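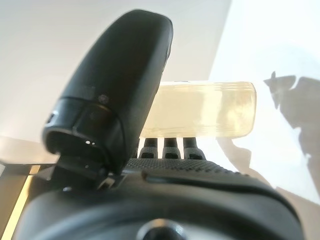
The gripper and the yellow block, seen from the arm's own camera. Open day at Vinano.

May 6, 2025

I came home late and my feet hurt, but I want to write this before I sleep, or tomorrow I will only remember the sandwiches.

Deok-su So had two tickets for the open day at Vinano and his wife did not want to go, so he asked me. The building is behind the old bus depot, and we walked past the entrance two times. At the desk they gave us a paper badge and a sheet with 7 rules. The only rule I remember is that we must not lean on the tables. I leaned on a table in the first five minutes. A young woman moved me back very kindly.

The first hall was mostly talking. A man from Skirnley, who sells them the motors if I understood correctly, spoke for a long time about torque. I know this word in my own language and still I was lost. Deok-su wrote notes in his little book. He told me later that half of them were about where to park next time.

The second part was better. They let us go in groups of eight to the small room where the arms are. Our guide was Sushil Sengar. He speaks fast, but he looks at people's faces, and when he sees that someone is not following he says it again with other words. I wish my teachers had done this.

The arm was working with a yellow block. It is a simple thing, long, with soft corners, and the light goes through it like through a candle. I liked it immediately. On a screen beside the table we could see what the camera on the wrist sees, and I watched the screen more than the arm. From so close the black finger is huge, it takes half of the picture, and the block looks small behind it. There are short gray posts under the block, and a gray pad full of tiny bumps. I thought of the rubber mat in my mother's bathtub. I did not say this to Sushil.

He said we could save one picture each and they would send it to us, so now I have mine. I have looked at it maybe too many times. Inside the dark opening of the finger there are two little white points of light, side by side. On the bus I showed them to Deok-su and he said, "It is looking at you." I don't know if they are lamps or only reflections. I should have asked.

What I did ask was how many times they practice one movement. Sushil said 400 times for the one they call Rana, and then they change the lighting and begin again. Four hundred! I thought about my years at the packing table at Tudell, and how the supervisor showed me the folding one time and went to lunch. I told him this and he laughed, but then he asked me serious questions — how I held the box, which finger did the work, did my hand get tired on one side. It was strange to explain it. I had to fold the air in front of everybody to remember. My thumb knew it better than me.

One older man in our group was not happy. He asked who will lose his job for this. Sushil did not have a quick answer, and I respected him for that. He said he thinks about it, and that he cannot promise anything. The man nodded, but he kept his coat on the whole time and left before the coffee.

The sandwiches were egg, or cheese with something sweet. I ate three. Deok-su met a person he knew from the choir and I waited near the door, reading the sheet of rules again to look busy.

There will be another open day in August. I put my name on the list, and I wrote my email very clearly, because last time somebody read my "u" as "v" and I never got the letter from the library.

To do tomorrow: pay Deok-su for the bus. Call my sister about the curtains. Look up torque.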